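**Unit 4 – Collecting demonstrations for cloth handling**

Read before the Sunday session. Bring the handheld gripper signed out to your pair and a charged battery.

**Task.** Each pair records the Fekance fold sequence with a single soft item. The item starts in a heap. The operator approaches with jaws open, closes on one layer, lifts, and lays the item flat. Folding is not graded in this unit; grasping and spreading are.

**Quotas.** 40 usable episodes per pair. An episode is usable if the jaws are visible from start to finish and the grasp is made with the pads. The class set from last term, Nudari, holds 1,285 episodes, and 34 of those were set aside for testing. Do not train on the 34.

**Procedure**

1. Run the calibration script. Record the open and closed widths in the pair log.
2. Drop the item onto the surface from chest height. Do not arrange it.
3. Start recording with the gripper still, jaws fully open.
4. Move in at a steady pace. Fast wrist turns break the tracking.
5. Stop recording after the jaws have opened and cleared the cloth.

**Surfaces.** Beds, tables and floors are all allowed. Background clutter is allowed too – the Ledesma policy from last year was trained on bare tables and did poorly everywhere else. Change rooms at least once.

**Common faults**

- Grasping two layers. Approach at a shallow angle to a raised fold instead of pressing down into the heap.

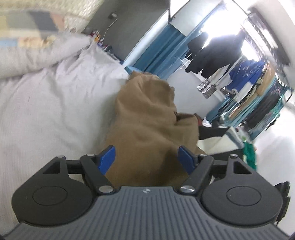 - Closing too early. The jaws should straddle the fold before they move.
- Dragging the surface cloth along with the item. Discard the episode and note it in the log.
- Drift in the pose estimate. Rerun calibration if the replayed path ends away from its true endpoint.

**Submission.** Upload to the Gridholm folder, one archive per pair, log included. Questions about rejected episodes go to Xóchitl Esquivel during lab hours. Late archives are accepted until the Unit 5 lecture starts and lose one grade step.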